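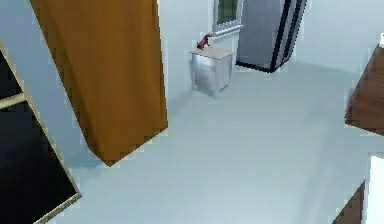

*Rendered interior, pale floor and white walls.*

**Contributing writer, celebrity and entertainment news (part-time, remote)**

Plindorance publishes short items on film, music and public figures. The desk needs one writer from June.

Duties:

- File 13 items per week, 500 words maximum each.
- Link every claim about a person's private life to a named, on-record source.
- Log corrections in Skumex on the day they are made.

Requirements: two years of published entertainment reporting and working knowledge of defamation basics. Gossip forum posts do not count as clips.
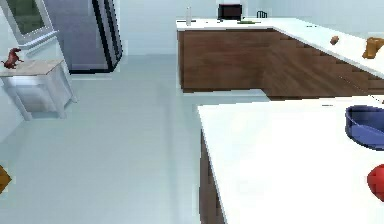 *Rendered kitchen island with a blue bowl.*

Pay is $800 per week, invoiced monthly. Test assignment: one item, some 525 words before edits, paid at the normal rate.

Send three clips to Austra Raudsepp, desk editor. Contract questions go to Solomiia Hrytsenko. Posted May 2, 2026.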